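GROSVILLE, May 1, 2018 – I run Skekeo, a small lending company, and I've got news I've been itching to share. Starting today, we're dropping late fees on every personal loan of $300 or less. All of them, old and new!

If you already borrow from us, you don't have to call or fill anything out. Any late fee charged since February goes back to your account as a credit (give it a few days to show up in the app).

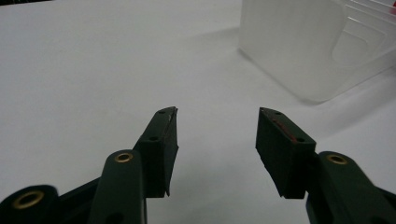 *An open gripper over a white tabletop.*

We're also changing what the app asks for. Our old version wanted your contact list before it would give you a quote. I never liked that, and plenty of you wrote in to say you didn't either. The new one asks for 4 things: your name, your address, proof of income and a bank account. We won't text your cousin or your boss if you miss a payment – we'll text you.
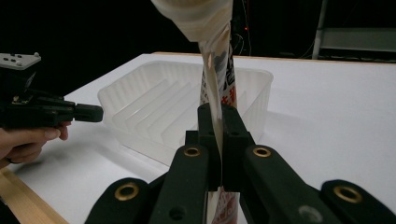
## What it costs now

The price is a flat 8 percent of what you borrow, shown in dollars before you sign. Borrow $300 and you pay back $324, in equal payments. Pay early if you like, there's no charge for that.
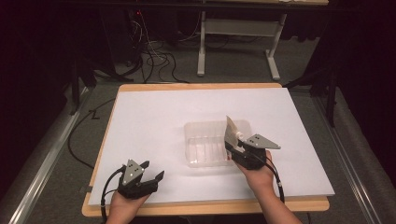
*Two hand-held grippers and a clear plastic tray.*

Our partner Molefe will handle payments in person at its 23 counters, including the new one in Brurketthorpe, so folks who'd rather pay cash can walk in and get a printed receipt.

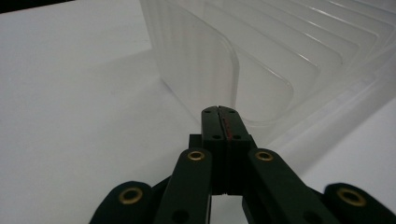
**CUSTOMER & MEDIA CONTACT**

Questions about a loan go through the Help tab in the app, or you can stop by our Grosville office. Reporters, please ask for the press desk at the same office – I'm happy to talk through the new terms and send over a sample contract.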